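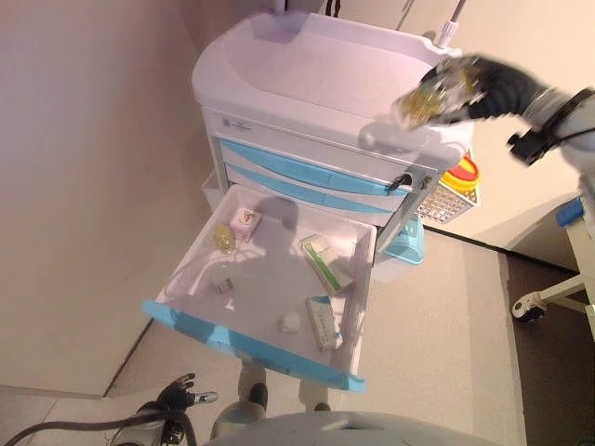
Drawers and the People Who Open Them

9 Nov 2019

She asked me to leave her name off this, and the name of the ward too, so I will just say that she has been a nurse for most of her adult life, that she worked for years at a small hospital in Nelby, and that she now goes from clinic to clinic teaching people how to set up a medical cart. She laughed when I called it an unusual job. "My sister thinks I tidy drawers for a living," she said, "and you know, she's not so far off."

We met at the Suksawat, a lunch place she likes because they don't hurry you, and we were there until they started putting chairs up. I had planned on half an hour. She had brought a folder with her, and a roll of label tape that she kept turning over in her fingers the whole time we talked (I don't think she noticed).

I started by asking what she does first when she walks into a new clinic. "I say hello, I get a coffee, and then I pull out the bottom drawer," she said. "Always the bottom one. The top drawer gets looked at forty times a day, so people look after it. The bottom one is where things go to lie down."

What does she find in there? Boxes, mostly, she said, standing up, lying flat, leaning on the side of the drawer because that was how they landed. A glass vial that has rolled to wherever the floor of the drawer let it roll. A cotton ball. "A drawer like that can have hardly anything in it and still slow you down, because every single thing is facing a different way. You end up reading with your head tipped over like a bird."

She is firm about vials. "Glass on its side in an open drawer, that's my one real grumble. You shut the drawer with your hip, everybody does, I do, and off it goes. Give it a little cup or a slot, or a folded bit of foam if that's all you've got. I've cut up more packing foam than a moving company."

The work began, she told me, in July a few years back, when her old hospital bought new carts and someone had to move everything across from the old ones. She stayed late to do it and found she liked it very much. Word got around to a group of clinics called Bellosa, who asked for a day of her time, and then for another, and she has kept a tally in a notebook ever since. The count stood at 213 carts the week we spoke. "I put a tick for each one. There's no prize at the end, I just like the ticks."

I wondered whether the cart itself makes much difference, and she went back and forth on this for a good while. She likes a raised rim around the top, so that a cap you set down for a second stays put. She likes white drawers inside, as you can see a small pale thing in a white drawer only if the light is decent, and that gets people to fix the light! She has paid attention to prices, too. One clinic was quoted 3,000 dollars for a new cart when the old one needed only new dividers and a good wipe. "I told them to spend the money on a chair for the night nurse."

For dividers she mostly uses the clear ones from Zetgate, a little supplier that cuts them to size, though she said cardboard does perfectly well for the first couple of weeks, while people are still changing their minds. She never settles a drawer on the first day. She lays it out, goes away, and comes back to see what has moved. "If the small box has gone to the front three times, then the front is where it lives. I'm not going to argue with the people who use it."

And the outside? The sharps container should be where your hand already wants to go, she said, and the waste bin should be low down and on the same side. She has watched people walk around a cart to throw away a wrapper, all day long, without a word of complaint. "They get so used to it. You move the bin and they look at you like you've given them a present."

Before we paid I asked about her own kitchen drawers. She put the label tape back in her bag and took a moment over it. "The top one's lovely," she said.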